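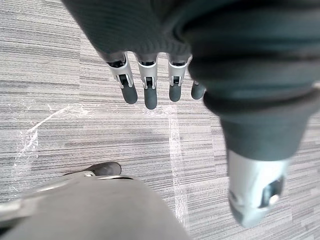
The Shoe Corner, Mostly Finished

11 October 2023

We have been meaning to do something about the shoes ever since we moved to Cliria, and if you have followed these gallery pages for a while you'll know how long I can mean to do a thing before I do it. This is the smallest of the small projects so far - one rack, one curtain and a bit of carpet - but I have grown so fond of it that it gets a page of its own.

The rack is called the Fistesora and it came in a flat box with 50 screws in a paper bag, plus a sheet of drawings that I read upside down for a good part of the first evening. It has two wooden shelves, a black metal frame and a wooden board running along the back of the top shelf. I love that board more than I expected to. Our old rack was open behind, and every shoe we owned went over the back of it sooner or later (usually the left one, usually when we were already running for the bus).

I had a lot of opinions about what should live on the top shelf. Boots, I thought, or the good shoes, so visitors would think well of us. In the end it went to whatever we step into most often, and in this house that means slides.

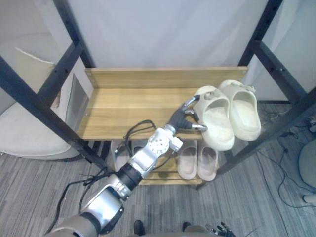 The cream ones are the pair everyone borrows, so up they went, where a person with an armful of groceries can get at them. They were white-ish once, I believe, and have mellowed nicely. The pinkish beige pair sits on the lower shelf, with the light gray shoes tucked in at the end, and there it has stayed that way for longer than I would have bet.

I was going to stain the shelves darker to match the frame and even bought a little tin from Candness for the job, but the honey color won me over and the tin has gone to the back of the cupboard. The white curtain was a February purchase for another window entirely. It was too long there, it's fine behind the rack, and I'm not hemming it.
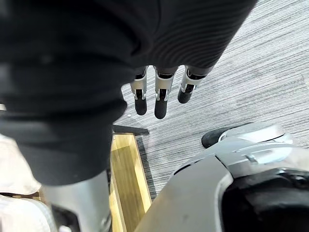
Grabowska

Now for the floor, which I get asked about. The carpet is gray with fine streaks of lighter and darker gray running through it, and it's a very forgiving thing to have near shoes, though it will still show you a white speck the minute you have put the vacuum away. Where it stops there is a light wooden strip, and I run a damp cloth along that on Saturdays with the radio on.

Still to come are a hook for the long shoehorn and a decision about winter boots, which are in a box under the bed for now and can stay there until the first frost.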